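Questions on the Ratum grasp study, last revised 4th May. The answers cover the method used at Gerau and the results as they stand. Anything on the Ila training code is in the repository notes.

## What was the study testing?

Whether a policy trained only on hand-held gripper recordings transfers to a fixed arm without any recordings from the arm itself. The policy sees the wrist view and the opening width of the fingers, and nothing else.

## How many recordings were used?

The collected set holds 2701 episodes. Training used 2000 of them, chosen at random within each task. The remainder was kept for validation and was never used to tune the policy.

## Why is the finger lining treated as a variable?

Wear changes both grip and appearance. The inner face of a finger is in view for the whole episode, so a policy can learn to depend on how the lining looks. We ran the evaluation with 3 lining conditions: new, worn and absent. The link arms and bushings were left alone.

In the view below, the pad on the right finger has frayed, with loose grey fibres at its upper and lower ends. We class a pad in this state as worn.

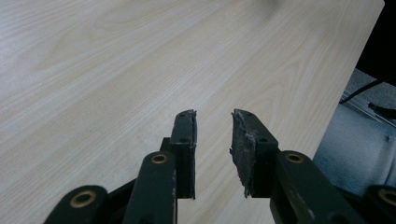

## Did worn linings affect the result?

Yes, on small objects. Success on the thin-card task fell when the policy was trained on new linings and run on worn ones. Mixing the conditions in training removed most of the drop. On larger objects we found no difference that we would report.

## How was the opening width measured?

From the finger positions in the image, after a short calibration in which the operator opens and closes the gripper fully. The Wallner routine fits the limits per session. It must be run again after a lining is changed - the closed position shifts with pad thickness.

## How many trials were run for each condition?

36 per task and condition, with start positions drawn from a fixed list. A trial counted as a success if the object was lifted and held until the policy ended the episode. Partial lifts were logged as failures.

## Can the recordings be requested?

The validation episodes can be requested now. The training episodes will follow in June, once the session labels have been checked.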